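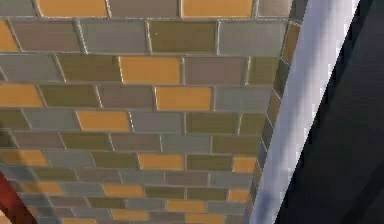

Mixed-color tile: how random is random?

Kitchen & Bath > Walls > Page 1

grout_expectations
Doing the wall behind the tub in a running bond, four muted colors: mustard, olive, blue-gray and a sort of mauve-brown. I have 216 tiles and have dry-laid them on the garage floor three times. Every time I step back there's a clump of mustard glaring at me. My husband says it's random and random has clumps. My husband has also been showering at his mother's since December. Do I plan this or just grab from the box?

Hiebert
Grab from the box. Shuffle all the cartons together first, then don't look down. You'll stop seeing the clumps once there's a shampoo bottle in front of them.

sirnudell_sue
Disagree with Hiebert, as is tradition. Real random looks like a mistake. I drew mine on graph paper with colored pencils, one rule: no two of the same color touching, and that includes the rows above and below. Took an evening and most of a bottle of wine.

Hiebert
And how many times did you lose your place on the wall?

sirnudell_sue
Twice. Fine. Four times.

Jaxon Gill
Middle road: lay it loose, take a picture on your phone, turn it black and white. If the dark ones bunch up, swap a few. Then number the backs with a pencil. I skipped the numbers on my first job and the dog walked through it.

drirkton_dave
What grout? With that many colors I'd stay light gray. I went charcoal on mine and it looks like a spreadsheet.

grout_expectations
Light gray, already bought. 17 pounds of it, so I'm committed.

sirnudell_sue
Sanded or unsanded?

grout_expectations
There are two kinds?

Hiebert
Oh boy. How wide are your joints?

grout_expectations
Going to go measure the spacers. Back later.

grout_expectations
Eighth of an inch. Bag says sanded. Husband says he knew that.

drirkton_dave
Sanded's fine at an eighth. Try a bit on a spare tile first in case it scratches the glaze.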